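**Nimisport publica su guía de buenas prácticas para brazos colaborativos en mesa**

Mayo. Ya está colgada. Catorce páginas, gratis, sin registro. La ha preparado Nimisport junto con Cidex y va dirigida a talleres, escuelas y laboratorios pequeños que trabajan con un brazo y una mesa, sin vallado. No es norma ni pretende serlo: quien tenga obligación de certificar tendrá que seguir certificando.

Lo principal, rápido:

- Evaluación de riesgos por tarea, no por máquina. Si cambia la pinza o cambia el objeto, se revisa. Aunque el brazo sea el mismo de siempre.
- Zona de alcance marcada en el suelo o en la mesa. Cinta vale.
- Velocidad reducida siempre que haya alguien dentro de la zona. El límite lo fija cada centro y lo deja por escrito, pegado junto al puesto.
- Parada de emergencia accesible desde los lados por los que se entra. Prueba al empezar cada turno, con firma.
- Registro de incidentes, también los leves. Un roce cuenta. Un objeto caido cuenta.

El apartado que más ha costado cerrar es el de las pinzas. El borrador pedía cantos redondeados en todas las herramientas y en la consulta llovieron las quejas: 1054 comentarios, de los que 807 iban sobre ese punto o sobre la fuerza de agarre. Al final queda como recomendación, y a cambio se exige anotar qué herramienta lleva montada el brazo en cada sesión y quién la cambió.

Sfakianakis, que fabrica utillaje, pedía dejar fuera las tareas con menaje y alimentos. No ha salido. La guía les dedica un anexo entero: recipientes con mango, sartenes y cazos, piezas redondas que ruedan, bandejas. Criterios bastante de andar por casa. El mango, orientado hacia donde no pase nadie. Lo que se usa en la prueba no vuelve a la cocina, sea comida de verdad o de plástico. Nada de calor en la misma sesión en que se ajusta la trayectoria.

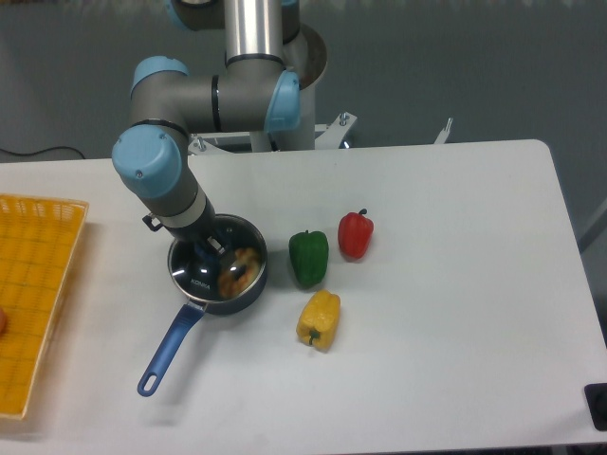 También entra el orden de la mesa, que en el borrador ni aparecía. Se pide decidir antes de arrancar qué objetos forman parte de la tarea y retirar los demás, y fijar una posición de reposo para el brazo, lejos del borde por el que trabaja la persona. Los cables, por detras y sujetos. Cinco minutos de comprobación antes de la primera pasada, dice el texto; en Kostetel, que lo ha probado en su taller, calculan más bien el doble si hay cambio de herramienta.

Falta la parte de formación. Se publicará aparte, sin fecha. Y faltan las fichas imprimibles, que según Cidex estan en maquetación.

Comentarios a la guía: abiertos todo el mes, mediante el formulario de Nimisport. Piden que se indique el número de apartado. Los que lleguen sin él no se tramitan.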